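Avdale Shallow Mailer, Brown

Flat one-piece box with a tuck-in lid, for small and flat goods
Sold by Zondach Packing Supplies

Product code: AV-SM
Material: corrugated board, unbleached, brown inside and out
Style: one-piece, hinged lid with folded tabs
Supplied: flat, in bundles of 30
Full carton: 900
Printing: available on full cartons
Availability: in stock

About this box

The Avdale Shallow Mailer is a plain brown box for things that are wider than they are tall. Customers use it for notebooks, picture frames, small parts kits, scarves, board samples, greeting cards and boxed cables. The sides are low, so there is little empty height to fill, and the lid comes down close to the goods.

It is made from one sheet. The base, walls and lid are all joined, and the lid folds over from the back wall. There is no separate top to match up and no liner. Many customers close it with a single piece of paper tape. A sticker across the front is enough for goods handed over in person.

The board is the natural brown color on both faces. We do not coat it. It takes a rubber stamp, a marker or a paper label without trouble. Glossy plastic labels will stick too, but they should be peeled off before the box goes in for recycling.

What comes in a bundle

Bundles are held with a paper band and stacked flat. Each one holds 30 blanks, all facing the same way, so you can take them off the top and fold without turning them around. Void fill, tape and labels are sold separately.

Blanks at the top and bottom of a bundle may have light rub marks from transport. These do not affect the strength of the box. If a blank has a crushed corner or a torn tab, put it to one side and tell us when you next order. We will add replacements to that delivery.

Folding the box

1. Lay the blank on a flat table with the printed side down, or either side down if yours is plain.

2. Bend every crease once by hand before you start. Go slowly on the long creases. The board will hold its shape better afterward.

3. Raise the back wall and then the two sides. Fold the corner tabs inward.

4. Roll each side wall over its corner tabs and press it down along the whole length, starting from the back.

5. Bring up the front wall and press along the front lip with your palm. A lip that is squeezed with the fingertips will crumple.

6. Stand the lid up behind the tray and fold its tabs in. Leave it standing while you pack.

With the lid standing, the whole inside of the tray can be reached from the front and both sides. Set it down with the hinge away from you and keep the next box at your right or left, whichever hand you pack with.
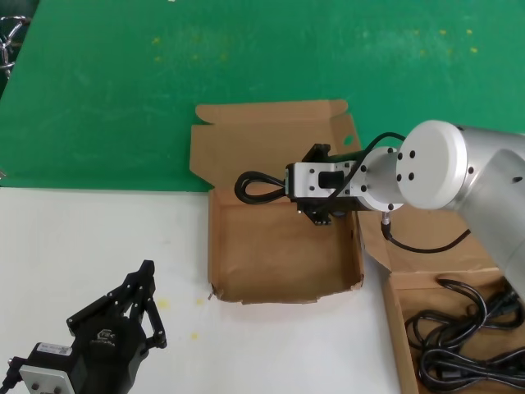
Packing and closing

Put the heaviest item in first and keep it near the middle. If there is more than one item, lay them side by side where you can. Stacked items press on the lid and may lift it at the front.

A single sheet of tissue or kraft paper is usually enough under flat goods. For frames and anything with a hard corner, use a corrugated pad underneath and another on top. Paper crinkle fill works, but press it down before you close the lid. It springs back and can push the front tabs out.

To close, bring the lid forward, guide the side tabs down inside the walls and tuck in the front. The lid should drop without force. If it stays up, something inside is too tall or a tab has caught on the rim of a side wall. Lift it, straighten the tab and try again.

Run your tape from the lid down over the front wall. For parcel service, we suggest a strip on each side as well.

Choosing the right size

The shallow mailer comes in small, medium and large. All three are made from the same board and fold the same way. Only the length and width change. The wall height is the same across the range, so a pad or insert that fits by height in one will fit by height in the others.

Small suits cards, cables and jewelry boxes. Medium suits paperback books, folded T-shirts and notebooks. Large suits magazines, prints on backing board and flat kits with several pieces.

Measure your product with its inner wrapping on. Leave a finger's width at each side so that it can be lifted out again. If your product stands higher than the side walls, look at the Avdale Deep Mailer, which has the same lid on a taller tray. We do not recommend bulging the lid of the shallow one, even slightly. It opens at the front under other parcels.

Not sure? We send up to 2 sample blanks of each size free of charge. Ask for them through the contact page and say what you plan to pack.

Weight and stacking

This is a light-duty box. It is meant for goods that can be held comfortably in one hand. For tools, metal parts or stacks of books, use the Nonon double-wall carton.

Closed boxes can be stacked on a shelf or in an outer carton. Keep the edges lined up, with the hinges all on the same side. Do not stack them open. The low walls bend outward when another tray sits on top, and they do not fully recover.

Storage

Store the blanks flat, indoors and off the floor. Board that has taken in moisture goes soft along the creases and will not hold a clean fold. If a bundle has been in a cold van or garage, let it stand in the packing room overnight before you use it.

Keep the paper band on until you need the bundle. Loose blanks curl a little at the edges over time. A curled blank can still be used if you bend it gently the other way first.

Folded boxes take up much more room. Most customers fold what they need for the day.

Printing

We print one color on the lid, on the inside, or both. Black and dark green come out best on brown board. Pale colors look dull and we will tell you so before we start. Fine lines and very small lettering tend to fill in, so keep the artwork simple.

Printed boxes are made in full cartons of 900 in one size. Artwork should be sent as a PDF with the fonts outlined. Dalibor Polák in our print room checks each file and sends back a proof for approval. Changes after approval mean a new plate, which is charged for.

Orders for printed boxes to be delivered before the holidays should be approved by the first week of November. Plain boxes are not affected.

Delivery and returns

Plain bundles leave our warehouse the next working day. Full cartons go on a pallet and the driver will call ahead. Please tell us when ordering if there are stairs or if the street is closed to trucks.

Unopened bundles can be returned within 90 days. Printed boxes cannot be returned unless we made a mistake. Opened bundles can be exchanged for another size if the blanks are unfolded and clean.

Check the delivery when it arrives and write any damage on the driver's sheet. Crushed corners on a bundle are often only on the outer blanks, but note them anyway.

Customer comments

"We moved from padded envelopes to the medium size for our notebooks. Returns for bent corners have gone down. Folding was slow for the first bundle and then fine."
Zdeňka Skála

"Good box. I would like a version with a tear strip. The plain brown matches our paper tape."
Ľubomír Brabec

"Ordered the small by mistake and exchanged it for the large. The exchange took a week. The large fits our prints with backing board and there is still room for an invoice."
Shufen Liang

Questions we are asked

Can the box be used again?
Yes, if the tabs are intact. Cut the tape along the front edge instead of pulling it off, and the face of the board stays clean. The creases loosen with each use.

Is it suitable for food?
Only for food that is already wrapped and sealed. The board is not made for direct contact with food.

Is it waterproof?
No. For wet weather, place the goods in a sealed bag inside the box.

Do you sell the lid and tray as separate parts?
No. For a two-piece box, see the Essien Lift-Off series.

Do you make it in white?
Not in the shallow style. The deep mailer is available with a white outer face.

Can it be folded ahead of time and kept open?
For a day or so, yes. Keep the open boxes on a table in a single layer.

Goes with this product

Essien paper tape, brown
Corrugated pads, small, medium and large
Kraft paper on the roll
Avdale Deep Mailer
Nonon double-wall carton

Contact

Questions about sizes and stock: Dušan Kolář, sales desk, through the contact page. Please give the product code and the size you are asking about.

Page last updated 28/09/2025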